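Irnlow richtet Kommissionierung für Fahrzeuganbauteile neu ein

Blaue Regalplätze direkt am Fahrzeug ersetzen die bisherige Bereitstellung über das Zentrallager

Vikine, Freitag, 28. Februar. Die Irnlow Fahrzeugteile GmbH hat am Standort Vikine die Bereitstellung von Kunststoffanbauteilen neu geordnet. Teile, die bislang im Zentrallager zusammengestellt und auf Wagen in die Montagehalle gefahren wurden, liegen künftig in Regalen in unmittelbarer Nähe des Fahrzeugs. Der neue Bereich umfasst 400 Quadratmeter und steht ab sofort allen Arbeitsgruppen des Standorts zur Verfügung.

Anlass der Umstellung war eine interne Untersuchung der Wegezeiten, die das Unternehmen im vergangenen August abgeschlossen hat. Sie ergab, dass ein erheblicher Teil der Arbeitszeit bei der Nachrüstung und beim Austausch von Anbauteilen auf das Holen, Zurückbringen und Umsortieren entfiel. Besonders betroffen waren kleinere Lose, bei denen für ein einzelnes Fahrzeug wenige Teile unterschiedlicher Größe benötigt werden. In der Vergangenheit wurden solche Aufträge gesammelt und gemeinsam abgearbeitet, was zu Wartezeiten am Fahrzeug führte.

Das neue Konzept trennt die Teile nach Form und Empfindlichkeit. Flache Teile wie Kennzeichenhalter werden offen auf dem oberen Regalboden abgelegt und lassen sich dort ohne weiteres Auspacken prüfen und entnehmen. Kleinteile gehören in weiße Kunststoffbehälter auf der unteren Ebene. Für lange und breite Formteile, die sich weder stapeln noch in Behälter legen lassen, sind gesonderte Ablagen vorgesehen.
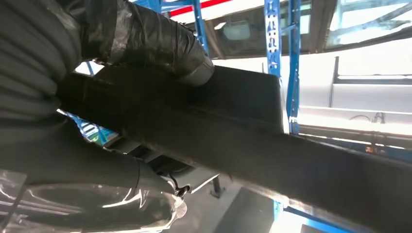
Bei großen Formteilen mit matter oder leicht strukturierter Oberfläche gelten am Standort Vikine seit jeher besondere Vorgaben. Druckstellen und Kratzer lassen sich auf solchen Oberflächen in der Regel nicht nachträglich beseitigen. Die Arbeitsanweisung sieht deshalb vor, dass die Teile beim Ablegen nicht über Metallkanten gezogen werden und dass angeformte Halter und Laschen frei bleiben. Die Anweisung wurde im Zuge der Umstellung überarbeitet und liegt in der Halle aus.

Die Regale bestehen aus blau lackierten, gelochten Winkelprofilen mit diagonalen Verstrebungen. Durch die Lochung können die Böden ohne Sonderwerkzeug in der Höhe versetzt werden. Geliefert und aufgebaut wurden sie von der Firma Okabe Lagertechnik, die bereits die Ausstattung des Zentrallagers übernommen hatte. Insgesamt wurden 60 Regale aufgestellt. Der obere Boden ist jeweils als glatte Blechfläche ausgeführt, damit auch Teile mit vielen Aussparungen und Bohrungen sicher aufliegen.

Die Beschaffung der Behälter erfolgte über den Systemanbieter Astov. Für den ersten Bauabschnitt wurden 200 Stück angeschafft. Sie können gestapelt oder einzeln auf dem unteren Boden abgestellt werden. Die Zuordnung der Inhalte folgt dem bestehenden Nummernsystem, so dass die Beschäftigten keine neuen Bezeichnungen erlernen müssen. Leere Behälter werden zum Schichtende eingesammelt und im Zentrallager neu befüllt.

Auch die Anordnung im Raum wurde geändert. Fahrzeug und Regal stehen nun so zueinander, dass ein Anbauteil unmittelbar vor der Montage am Fahrzeug angehalten und mit der Auftragsnummer verglichen werden kann. Verwechslungen zwischen ähnlichen Ausführungen, etwa bei Kennzeichenhaltern mit unterschiedlichem Lochbild, sollen auf diese Weise früher bemerkt werden.
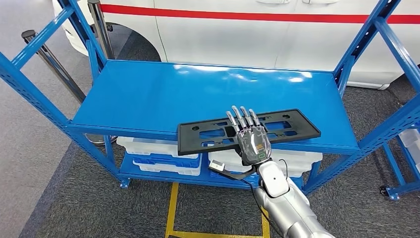

Kennzeichenhalter aus schwarzem Kunststoff auf dem oberen Boden eines Regals, darunter weiße Kunststoffbehälter. Standort Vikine. Abdruck honorarfrei, Quelle: Irnlow Fahrzeugteile GmbH.

Im Rahmen eines mehrwöchigen Vorlaufs wurden 93 Aufträge nach dem neuen Verfahren abgewickelt. Die Erfahrungen aus diesem Vorlauf sind in die endgültige Belegung der Regale eingeflossen. So wurde die Ablage für Kennzeichenhalter, die zunächst auf der unteren Ebene vorgesehen war, nach oben verlegt. Behälter mit Schrauben, Clips und Abdeckkappen stehen nun dort, wo sie im Vorlauf am häufigsten benötigt wurden.

Die Geschäftsführung der Irnlow Fahrzeugteile GmbH wertet die Umstellung als wichtigen Schritt zur Stärkung des Standorts. Die bisherige Lagerfläche im Zentrallager wird nicht aufgegeben. Sie dient weiterhin der Bevorratung und nimmt zusätzlich Rückläufer auf, die bis zur Klärung getrennt vom übrigen Bestand aufbewahrt werden. Arbeitsplätze sind von der Maßnahme nicht betroffen.

In einem zweiten Bauabschnitt ist die Erweiterung um Ablagen für Stoßfängerverkleidungen und Schwellerleisten geplant. Die Abstimmung mit Okabe Lagertechnik über Maße und Traglasten hat begonnen. Über den Zeitpunkt der Ausführung wird das Unternehmen gesondert informieren.

Über die Irnlow Fahrzeugteile GmbH

Die Irnlow Fahrzeugteile GmbH bevorratet, prüft und montiert Anbauteile aus Kunststoff und Verbundwerkstoffen für Personenkraftwagen. Zu den Kunden zählen Werkstätten, Flottenbetreiber und Fahrzeugaufbereiter. Am Standort Vikine sind Zentrallager, Montagehalle und Verwaltung zusammengefasst.

Hinweis für die Redaktionen

Das Bildmaterial zu dieser Mitteilung kann in druckfähiger Auflösung bei der Pressestelle am Standort Vikine angefordert werden. Besichtigungen der Montagehalle sind für Medienvertreter nach vorheriger schriftlicher Anmeldung möglich. Um ein Belegexemplar wird gebeten.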